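Subtitles, and why I leave them on

I started watching television with the subtitles on in January, when the flat upstairs was being replastered, and I haven't turned them off since. The plastering finished long ago.

The programme that did it was Orkness, the island detective drama. I had seen the first series without subtitles and thought it was fine, if a bit slow. Watching again with the words on screen, I found that I had missed the name of the ferry company, Nallico, every time it was said. The whole of episode 4 depends on it. I had taken it for somebody's surname and spent the evening waiting for him to turn up.

Sergeant Calberg mutters most of her lines into her collar, so I don't feel too bad about that one.

There are drawbacks. You read the end of a joke before the actor gets to it. You also find out who is behind the door, as the subtitle will say TĂNASE: before the man has come into the room – that spoiled the end of series 2 for me. And the descriptions of music are a mixed bag. "Tense music" I can hear for myself. "Wind, distant gate" was useful, as I had thought the gate was ours.

My friend Yvette Perron can't stand them. She says her eyes go to the bottom of the screen and stay there, and she misses the acting. When she comes round we switch them off, and then I ask her what people said.

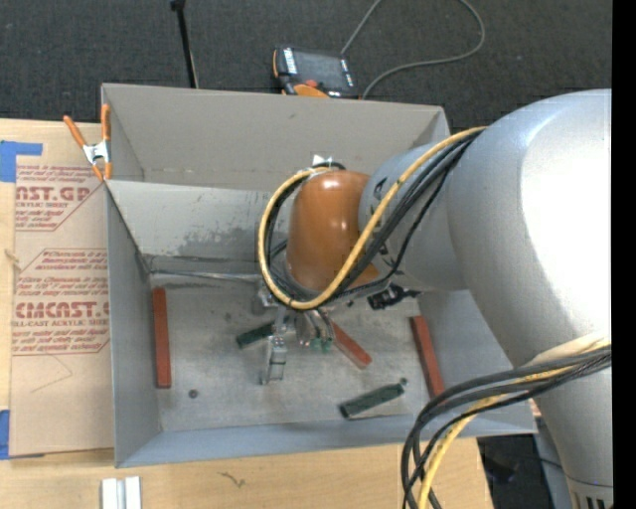
We have agreed to try series 3 her way for the first two episodes and mine for the rest. I've asked for the sound to be turned up a fair bit while it's her turn, and she is bringing the crisps.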